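The Sleeve Tells You More Than the Demo

By Iara Godoy
25 November 2018

Every robot vendor I have dealt with wants to talk about the hand. The Zarkton people gave me twenty minutes on finger joints before I had my coat off. I asked who looks after the cell at the end of a shift and got a much shorter answer.

I have come to distrust any account of a humanoid robot that leaves out the upkeep. The cell I went to see at Murska is a decent case to argue from. It's a yellow rack, a stock of trays, a bin and a two-armed machine that handles the trays. Paavo Salminen set it up and Helmi Toivonen keeps it going. Between them they have a checklist with 17 lines on it, and I would rather read that than another brochure.

Take the hand itself. Silver segments, black tips, and over the top a knit sleeve that somebody has to pull straight. Toivonen checks it for snags before each run. The fingertips get wiped and pressed with a thumb to see whether they still have some give. A glossy surface shows every smear, so she wipes the yellow parts too.
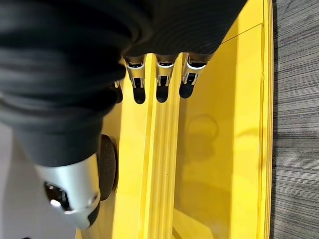

Fingers over the ridge of the yellow structure, with the knit covering bunched above them.

Does this sound like automation to you? It sounds to me like having a second job. Salminen disagrees, and I'll give him his due. He says any machine needs wiping down, and the old Valtonen press needed worse than that. Fine. But the press was not sold to the owners as a worker who never needs anything.

Then there is the rack. The trays are boot-shaped, with a rounded end and a notched lip at the back, and the robot holds them by the notched end. So the trays on the rack have to be set out for it. Black and navy ones share the same shelf, and Toivonen lines them up by hand before the start. If the rack gets bumped by a cart, the positions are taught again. Salminen allows 20 minutes for that. I watched him do it and he needed longer – he blamed me for talking.

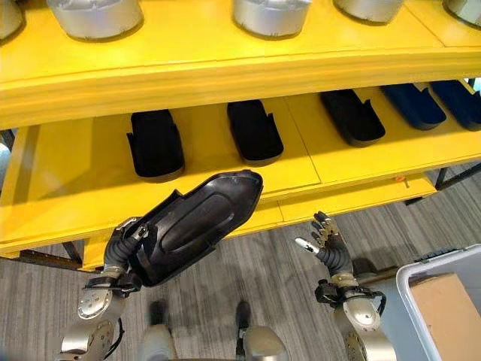

At the rack: one tray in the left hand, the right hand open.

Look at how much metal and cable goes into holding one tray. Wrist cables loop and get strapped, and straps work loose. Ulla Juntunen, who buys equipment for Murska, told me two straps were replaced in the first month and that the supplier, Sketon, now wants to sell her a service plan. She hasn't signed. I wouldn't either, until they put in writing who pays when the cell is down.

I'm not against the thing. Parts of it are clever, and Toivonen likes the work more than she liked the press. My complaint is with the sums. Her hours don't appear anywhere in the savings sheet I was shown. They're booked under general maintenance, along with the light bulbs.

Juntunen has the budget review in December. She could start by moving those hours to the right column.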